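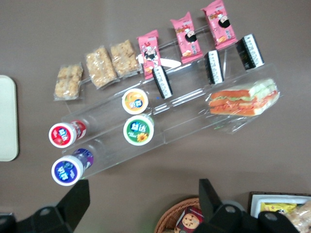

Iolanda Lins schrieb zum ersten Entwurf, man müsse doch irgendwo nachlesen können, warum eine Lieferung am Morgen angenommen und eine zweite vom selben Hof am Abend zurückgewiesen wurde, sonst seien die Säurewerte für die Käsereien wertlos. Seit der zweiten Fassung gibt es deshalb die Spalte grund_abl. Sie ist nicht für alle Zeilen ausgefüllt, siehe unten.

Milchannahme Lellari - Datenblatt

Der Datensatz enthält die Annahmeprotokolle der Sammelstelle Lellari für Ziegen- und Schafmilch. Beliefert wird sie von kleinen Höfen im Tal, die Milch geht an drei Dorfkäsereien. Die Protokolle wurden auf Papier geführt und im Rahmen des Vorhabens Hillgate abgeschrieben. Eine Zeile entspricht einer Lieferung.

Umfang

Rohfassung: 2347 Zeilen
Bereinigte Fassung: 2185 Zeilen
Liefernde Höfe: 251
Zeitraum: eine Melksaison, März bis Oktober
Format: CSV, UTF-8, Trennzeichen Semikolon, Dezimalkomma

Die Differenz zwischen den beiden Fassungen besteht aus doppelt abgeschriebenen Blättern und aus Zeilen, in denen die Hofnummer nicht lesbar war. Beide Fassungen liegen bei. Wer Mengen summieren will, nimmt die bereinigte.

Dateien

annahme_roh.csv - Abschrift ohne Korrekturen
annahme_bereinigt.csv - Abschrift nach Prüfung
hoefe.csv - Hofnummer, Tierart, Höhenlage in Stufen
codes.csv - Schlüssel für Ablehnungsgründe und Sammelrunden

Spalten in annahme_bereinigt.csv

lfd_nr - laufende Nummer der Zeile. Die Nummern der gestrichenen Zeilen werden nicht neu vergeben, Lücken sind also normal.
hof_id - Hofnummer, passend zu hoefe.csv
monat - Monat der Lieferung
runde - M für die Morgenrunde, A für die Abendrunde
tierart - Z, S oder G (gemischt)
menge_l - Menge in Litern, mit dem Messstab abgelesen und auf halbe Liter gerundet
temp_c - Temperatur bei Annahme
saeure_sh - Säuregrad nach Soxhlet-Henkel
angenommen - ja oder nein
grund_abl - Ablehnungsgrund als Code
bemerkung - freier Text, in der Schreibweise des Protokolls

Tagesdaten sind nicht enthalten. Auf einem Teil der Blätter stand nur der Monat, und wir wollten keine Genauigkeit vortäuschen, die es auf dem Papier nicht gibt. Die Reihenfolge innerhalb eines Monats folgt dem Blattstapel.

Erhebung

Gemessen wurde an der Rampe, jeweils durch die Person, die Dienst hatte. Für die Temperatur diente bis Juni ein Glasthermometer, danach ein digitales Gerät. Ein Vergleich der beiden liegt nicht vor. In den Sommermonaten häufen sich vor dem Wechsel glatte Werte (ganze Grade), danach kommen auch Zehntel vor. Für Auswertungen über die ganze Saison empfehlen wir, auf ganze Grade zu runden.

Der Säuregrad wurde nur bestimmt, wenn die Milch auffällig roch oder über der vereinbarten Temperatur lag. Die Spalte saeure_sh ist deshalb keine Stichprobe der gesamten Milch. Mittelwerte daraus sagen über den Durchschnitt der Höfe nichts aus.

Abschrift und Prüfung

Die Blätter wurden in Emport erfasst, einer kleinen Eingabemaske, die im Vorhaben entstanden ist. 70 Blätter wurden von zwei Personen unabhängig voneinander eingegeben und verglichen. Abweichungen gab es vor allem bei der Menge, wo eine handschriftliche 1 und eine 7 schwer zu trennen sind. In diesen Fällen wurde mit dem Auszahlungsbuch der Sammelstelle abgeglichen. Das Buch selbst wird nicht veröffentlicht.

Bekannte Mängel

Im April fehlt ein Teil der Abendrunden. Die Blätter sind nicht auffindbar.

Gemischte Lieferungen (G) wurden anfangs als Z eingetragen, wenn der Ziegenanteil überwog. Ab Mai steht durchgehend G.

grund_abl ist erst ab Juni verlässlich. Für frühere Ablehnungen haben wir den Code aus der Bemerkung abgeleitet, soweit das eindeutig ging. Sonst ist das Feld leer.

Zwei Höfe haben im Lauf der Saison die Nummer getauscht, weil eine Herde übergeben wurde. In hoefe.csv gilt der Stand vom Ende der Saison.

Verwendung

Gedacht ist der Datensatz für die Planung von Kühlung und Sammelrunden und für Schulungen zur Milchhygiene auf den Höfen. Für eine Rangliste einzelner Höfe ist er nicht geeignet. Die Hofnummern wurden neu vergeben und die Höhenlage in Stufen zusammengefasst, trotzdem ist im Tal vermutlich der eine oder andere große Lieferant an seinen Mengen zu erkennen. Bitte keine Versuche in diese Richtung.

Namen, die in den Bemerkungen vorkamen, sind durch XX ersetzt. Dialektausdrücke blieben stehen, eine kurze Wortliste steht am Ende von codes.csv.

Lizenz und Nennung

CC BY 4.0. Nennung bitte als: Milchannahme Lellari, Vorhaben Hillgate, bereinigte Fassung (oder Rohfassung).

Änderungen

v3 - Dezimalpunkt durch Dezimalkomma ersetzt, Wortliste ergänzt
v2 - Spalte grund_abl, doppelte Blätter entfernt
v1 - erste Abschrift

Verwandte Einträge
Käsereitagebücher Lacerda (Reifung und Ausbeute)
Wegezeiten der Sammelrunden
Emport: Eingabemaske, Kurzanleitung
Vorlage für das Annahmeblatt zum Ausdrucken

Kontakt | © Vorhaben Hillgate | Nach oben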